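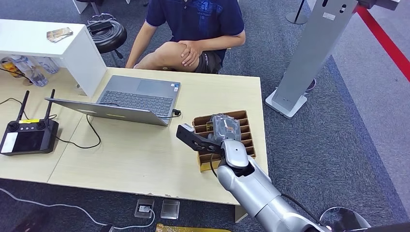
Cars & Trucks > Buying Used > Title and Mileage

Dealer says 3 owners, seller said one. Walk away or not?

Augustina Kwofie

Looking at a used Rallska wagon, the Chin trim with the bigger engine and the tow package. Small lot outside town, not a brand dealer. Ad said one owner, always garaged, 205 thousand miles. I know thats a lot of miles but I only need it for a couple years till my son is done with school and it's cheap.

Went over there, drove it, liked it. Pulls straight, brakes fine, AC cold. Slight whine between second and third that goes away when warm. Then I asked for the paperwork and the guy prints a history report and it says three owners. He says oh that's a mistake, the second one was a leasing company and the third one is just us, the lot. So "really" one owner.

Is that a thing? Does a dealer count as an owner? Also the report has a gap, nothing for almost two years, no service, no registration renewal, nothing. Then it pops up again in a different state with new tires.

Other stuff in case it matters —
Timing belt "was done" but no receipt.
Both keys.
Title is clean but it's a duplicate title. He said the original got lost in the mail.
He wants a deposit to hold it, 243 dollars, weird number, says that's the doc fee and it comes off the price.

Haven't paid anything. My sister says run. My husband says every old car has a story and I'm overthinking. Need to decide pretty soon, our current car is on it's last legs and inspection is due. Thanks

King-fai Chang

OK couple of different things mixed up here so taking them one at a time.

Owner count. Dealers usually don't show as an owner if they just reassigned the title to themselves on the back and never retitled it. If the lot shows up as owner number three, they may have actually titled it in their name. Not a crime. Sometimes they do it because the reassignment spaces on the title were full, sometimes because the car came with a lien mess or some other paper problem and they had to apply for a fresh title. That would fit with your duplicate. Ask which one. If he has a straight answer, fine.

Leasing company. Also normal. A leased car shows the leasing company as owner and the person driving it never shows up at all. But then "one owner, always garaged" is just something he typed. He has no idea where a lessee parked it. I'd ignore the ad completely, they all say that.

The gap is what I'd worry about. Two years of nothing can be boring. Parked in a barn, owner sick, owner overseas, serviced by a guy who doesn't report anywhere. Or it can be a car that got hit, sat on a lot, got fixed with no insurance claim, and moved across a state line. New tires right after is consistent with both, tires go bad sitting. What you want is the mileage on each side of the gap. If it went in at 190 and came out at 191, it sat. If it came out LOWER than it went in, leave.

Run the VIN yourself. Do not use his printout. Printouts can be old, can be missing pages, can be a different car if somebody is really lazy. Check the VIN on the dash against the door jamb sticker against the title. All of them. Takes a minute. I once found a door that came from a different car that way, so the sticker didn't match — seller acted shocked.

Timing belt with no receipt = timing belt not done. Price it in. On a 205 thousand mile engine I would also do the water pump while they're in there, same labor.

The whine between gears when cold, get the transmission fluid looked at. Could be low. Could be the start of something. I'm not a transmission guy. If they tell you the pan has never been off, that's your negotiating point, or your reason to skip it.

Deposit. Doc fees get charged at the sale. Not before. If you do put anything down get it in writing that it's refundable if a pre purchase inspection turns something up, with the VIN on the paper, and pay by card. If he won't write "refundable" then you have your answer.

And get the inspection. Independent shop, one you pick, on a lift. If there was body work during that gap they'll see it underneath, undercoating sprayed over seams, mismatched bolts on the fenders, that kind of thing.

Jaxon Penner

run. had a wagon like that same engine, ate oil like crazy. check dipstick before he warms it up for you!! if engine is already hot when you get there he's hiding something

Struan Nisbet

Agree with most of King-fai's post, disagree a little on the duplicate title. I've bought and sold a fair few high mileage cars and a duplicate on its own means almost nothing, people lose titles constantly. What I'd look at is the issue date. If the duplicate was issued the same week the lot bought it, somebody probably did it to clear up a sloppy trade in. If it was issued right before the car changed states, thats worth a call to the DMV in the first state. They'll tell you if there's a lien or a brand on it, usually. Bring the VIN, be polite, be ready to sit on hold.

Some states drop a salvage brand when the car gets retitled someplace else. Shouldn't happen, does. So "clean title" only tells you what the current state knows.

On Rallskas in particular, the tow package ones got the extra transmission cooler, check that the lines aren't weeping where they clip to the radiator support. Mine did at 180 or so. Cheap fix if caught. Also pull the carpet in the spare tire well and feel for damp, the rear seals on the wagons harden up.

Parts are easy at least. I get filters and sensors from Cloleo mostly, the Prikunon ones are fine for the cabin filter but I wouldn't put their sensors in, had two throw codes right out of the bag.

Price? You never said. Matters a lot. There's a number where all of this is OK and you just drive it til it dies.

Augustina Kwofie

Update 2025-12-27. Thank you all. Called and asked for the deposit to be written up as refundable, he said they "don't do it that way" but I was welcome to come with cash. So no deposit. He did agree to let me take it to a shop, so its booked at the place my husband uses. VIN on dash and door match, didn't see the title again yet. Mileage before the gap was a little lower than after so it looks like it mostly sat. Dipstick was low but not off the stick. Will ask about the cooler lines and the date on the duplicate. Also looking at a plain sedan from a private seller in case this one falls thru.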